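Table Duty

posted 28th July, filed under short stuff

They put the arm in the break room first. Smart, I guess. Get us used to it over lunch, then move it out to the line at Jadholm where it would do the real work. My work, mostly. Clearing, sorting, wiping down between batches. Six years of that and my hands still smelled like the spray.

The memo said training period. Up to 2000 cycles before it went live. A cycle was pick up, put down. Glass, bowl, shaker, whatever got left out. We were asked to leave things out. Imagine that. All those years of signs over the sink telling us to clean up after ourselves and now please, leave your glass.

So I left my glass.

The others made a game of it. One of the packers bet a week of coffee it would go for the spray bottle. The new girl from Irnari said at her old plant they'd had 5 of these and after a while you stop hearing them. I asked what happened to the people. She said some moved to Grorent, some didnt. Then she went back to her soup. 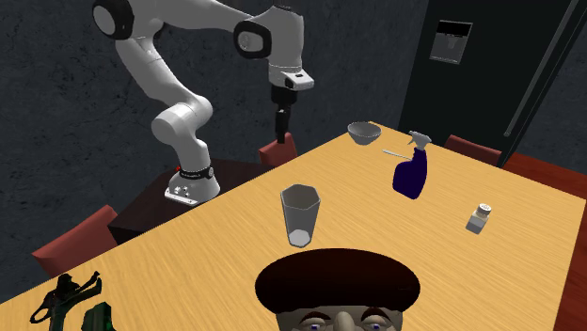
I took my breaks late so I could have the table to myself. Me and it. I'd say things. Stupid things. You want the window seat. You got kids. It had a job number, same as mine, only mine was 2831 and its was taped on crooked and fell off in February.

One night I moved the bowl while it was reaching. Just slid it over, a few inches. It stopped. Held there a second, and I swear I felt bad, like pulling a chair out from under somebody. Then it started over from the top. No complaint. I would of complained.

The supervisor came in and asked was I done. With what, I said. She had a folder. Darwish was opening a desk upstairs, someone to watch the arms, log the misses, fix what they dropped. More money. Sitting down. She said they wanted a person who knew what clean looked like.

I said I'd think about it.

Didnt think long. Rent. And my knees. I signed the thing standing at the sink, pen skipping, and she left and I stood there holding the rag. Folded it. Unfolded it. The table had a ring on it where somebody's drink had been and the arm went right over it, back and forth, not trained for rings yet.

I wiped it up. Then I wrote it down, first line in the new log. Missed a spot.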